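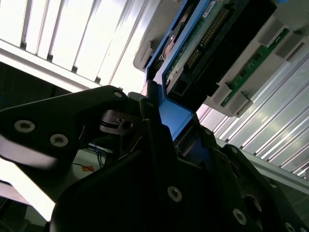

Backups for small archives: speaker notes

Slide 1. Hello and why I care
Wichai Luangrath, Petchrat Sound Archive. I look after 18 years of village radio from the Sukside valley, and I love this stuff! Play the frog song clip first, then talk. If the speakers don't work, sing it (sorry, front row).

Slide 2. The November we lost a shelf
Tell the Stustulden story. One drive, one shelf of interviews, no second copy anywhere. We got 17 tapes re-recorded from cassettes in people's kitchens — wonderful afternoons, lots of cake, and I never want to do it again. Pause for the before and after clip.

Slide 3. What we do now
Every recording lives on 2 sets of drives and on one set that leaves the building. The outside set goes to the library at Sustel and gets swapped monthly. Hand round the paper log. People always laugh at the paper log and then ask for a copy, so bring 30.

Slide 4. Checksums without tears
Explain as a fingerprint for a file. Show the spreadsheet, green column only. Don't open the script unless somebody asks! Mention that we caught a bad copy this way in our very first spring, a wedding broadcast with the last few minutes scrambled.

Slide 5. Naming files
My favorite slide, keep it short anyway. Place, year, speaker, tape side. No spaces. Show the awful one: "final final USE THIS grandmother."

Slide 6. Start this week
Pick the one recording you'd cry over and copy it tonight. Then write down where the copy is. Ask the room what theirs would be — leave plenty of time, this is the best part of the talk.

Questions. If we run over, carry on in the hallway, coffee's there until 4.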